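Workshop notebook, Prusbridge kitchen, dish station
15 September 2025 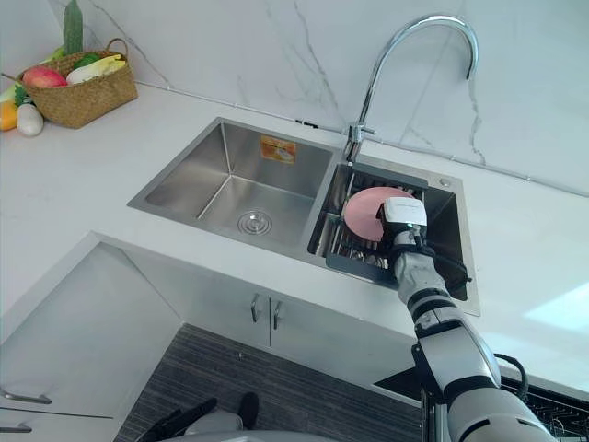 I talked with Fikri Ngau again about how the shifts are divided. Before March two people did only dishes for the whole lunch service. Now the arm takes plates in and out of the rack, and one person stays near to look after it. The second person moved to food preparation. Fikri says he likes it better, but he misses having somebody to talk to at the sink. I did not expect this and I want to write it down, so it is not lost between the technical notes.

Log from Dinance for this period: 3,336 plate moves, 50 stops where a person had to press the release. I think the number of stops is less important than the moment when they come. A stop in the quiet hour is nothing. A stop at the end of lunch makes everybody nervous – then people take the plates by hand and do not write it in the log. So the real number is maybe higher.

Ilham Ong asked for these changes:
- slower approach to the rack when a person is working at the counter
- the release button on the left side also, for left-handed staff
- a paper sheet on the wall for stops, because nobody wants to open the tablet with wet hands

The first one is easy, I can do it this week. For the button I must ask Setiawan for the longer cable.

Also a question about responsibility. If a plate breaks, who fills the breakage form? Until now it was the person at the sink. Fikri does not want to sign for a plate he never touched, and I agree with him. I wrote to the office, no answer yet.

Training for the evening staff: 5 people, still not done. They learned from the lunch staff only by watching. Ask Ilham for a date.

Prusbridge workshop notes – internal use – contact: Ilham Ong – Back to top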